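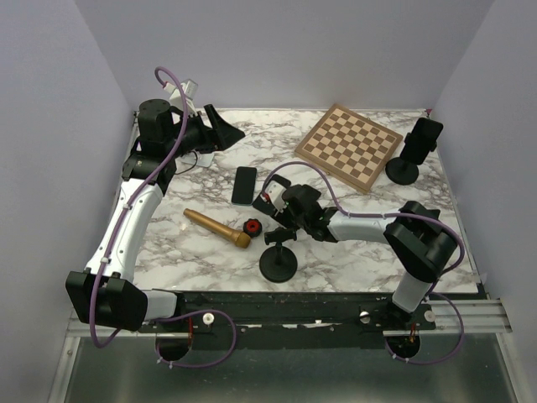

Chapter 9
Chores as Engineering Problems

9.1 The question and how to ask it

The question of whether a machine can do household or shop-floor chores has no single answer, and most disagreement about it comes from people using the word "do" in different ways. A dishwasher does the dishes if someone else scrapes, loads, unloads and puts away. A palletizer stacks cartons if the cartons arrive square, closed and facing the same way. In both cases the machine does the part of the chore that was easy to isolate, and a person does the rest.

This chapter is concerned with the rest. It treats the chore as the unit of analysis and asks what share of it a general-purpose manipulator can complete without help, at what speed, and with what rate of failure. The arms considered are of the bench type: two of them, fixed to one edge of a table, each ending in a gripper with a camera carried near the wrist. Mobile bases are left to Chapter 16.

By the end of the chapter the reader should be able to break a chore into steps, assign each step a class, and estimate from published trial data whether the whole is worth attempting.

9.2 Terms

A chore is a task with a goal state that an untrained adult can recognize. "The desk is tidy" qualifies. "The arm has reached pose B" does not.

A step is the smallest part of a chore that can fail by itself. Picking up a phone is a step. So is letting go of it.

An intervention is any contact a person makes with the objects or the machine between the start of the chore and its end. Pressing the stop button is an intervention. So is nudging a cup that is about to fall, a point on which older trial reports are often silent.

Coverage is the fraction of steps completed without intervention. Completion is the fraction of chores completed without intervention. The two are easily confused, and product literature tends to quote the first. A machine with coverage of 0.95 on a chore of 16 independent steps has a completion of 0.44. The student should work this figure out by hand before reading on.

9.3 Why small objects dominate

Early writing on domestic robots assumed that heavy work would be the obstacle. For bench arms the larger difficulty has been clutter. Torvik's survey of desk and kitchen chores sorts failures by the object being handled at the time, and the worst entries are all light: thin flat things, cables, and stands or holders with a narrow opening.

A smartphone lying face up on a hard table illustrates the first group. It is rigid, its shape is known to the millimeter, and it weighs little. But it offers the fingers only a low edge, and a gripper that closes across its width must come down almost to the table surface to get hold of it. A few millimeters too high and the fingers pass over. A few too low and they press on the table, which some controllers treat as a collision and some do not. People solve this by sliding the phone to the table edge or tipping it up with a fingernail. Either method can be programmed. Both add steps, and by the arithmetic of 9.2 each added step costs completion.

Placing is usually harder than picking. To put the same phone into a clip-type stand, the machine must hold it by a part that the clip does not need, turn it upright, open or overcome the clip, and release without pulling the stand over. Where the clip is sprung, the second arm is normally used to steady the base. The two arms then share a small volume of air, and their own wrists and cables begin to block the cameras.

Glossy and dark surfaces add a further problem. A blank screen returns a poor depth reading, and a polished or strongly veined tabletop can produce edges in the image where no object ends. Section 9.6 returns to this.

9.4 The shop floor

Conditions in a plant are often assumed to be easier. The Dernberg trials, described by Ó Gríofa, give partial support. Parts arrived in known trays and lighting was fixed. Completion on kitting was high enough that the cells were kept in use. Completion on repacking returned goods was low, and that work went back to people in August. The returned goods came in whatever state the customer had left them – half-open boxes, loose leads, a manual folded the wrong way. In terms of step classes, repacking is a household chore that happens to be done in a factory.

The distinction used in the remainder of this book is therefore between prepared and unprepared work, without regard to the building.

9.5 Step classes

Steps are assigned to one of four classes according to what must be known before they begin.

Class 1. Object and pose both known.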